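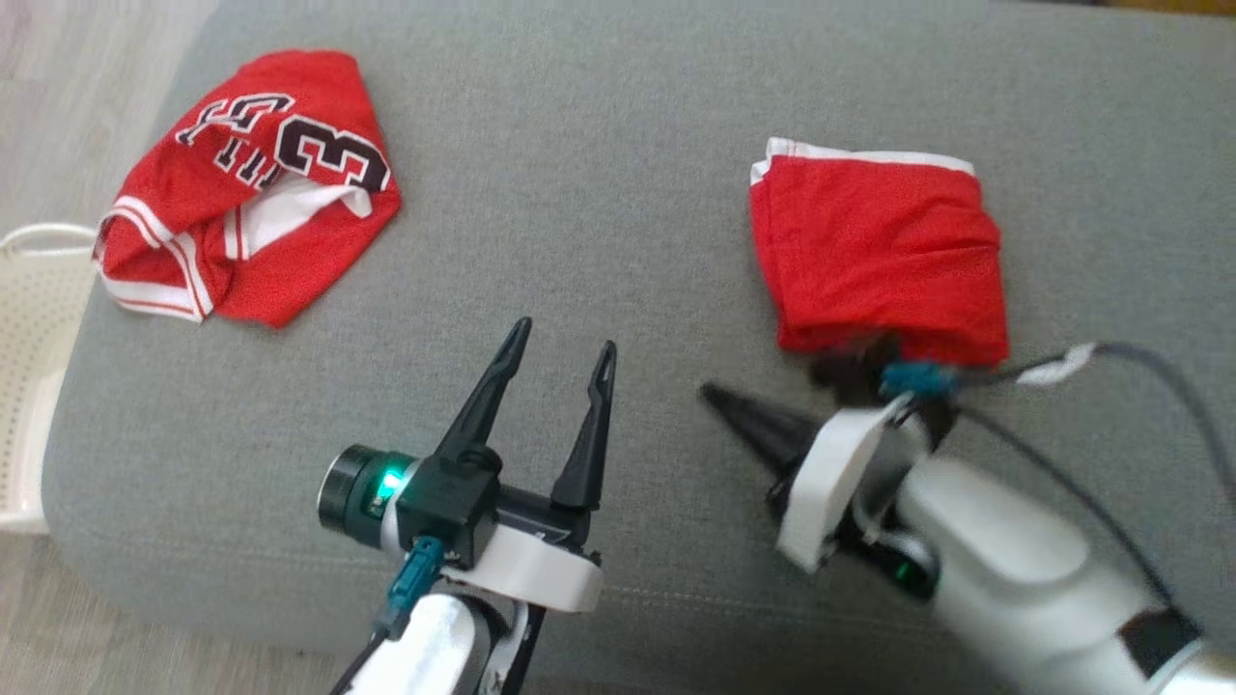 Red kit with white trim on a grey cushion.

NOTICE TO THE HOUSEHOLDS OF DRELLDALE

The Parish Office of Drelldale wishes to inform residents that the bell in the north tower will not be rung until further notice. The Office regrets any inconvenience to those who have been accustomed to rise by it.

On 8/24/20 the bell was heard to strike 14. The clock in the tower is a twelve-hour clock, and the matter was accordingly referred to Mr Bořivoj Vondráček, Keeper of the Mechanism, who climbed the 156 steps with a lamp and the maker's handbook. His report was received the same evening. It stated that the bell was sound, that the rope was sound, and that he had been greeted at the top by his late mother.

The Office asked Mr Vondráček to amend his report. He declined to do so. He added only that she had been in good health, that she had asked whether the roof at Kratochvíl Farm still let in the rain, and that he had told her it did.

Residents will be aware that a number of persons have since applied to enter the tower. Applications must be made on the form provided, stating the name of the applicant, the name of the person whom the applicant hopes to meet, and the nature of the business to be discussed. The Office has received 3,387 such forms, a figure which exceeds the population of the parish. Many carry the postmark of Eltia, across the water, where the bell has never been audible. One was completed in pencil and gave no name for the applicant. Under the nature of the business it read: to say where I put the key.

The Office has no power to grant or refuse these requests. The byelaws, last revised 100 years ago, provide for the repair of the stair, the feeding of the tower cat and the removal of ice. They make no provision for visitors from above.

Until proper guidance is obtained, the door has been fastened with a Dikico padlock. Mr Vondráček holds the only key. He has been instructed to inspect the mechanism once each evening and to return before dark — an instruction he has followed on every occasion but the last.

His lamp may still be seen in the upper window. Residents are asked to leave his supper on the bottom step, and to leave enough for two.

By order of the Parish Office, Drelldale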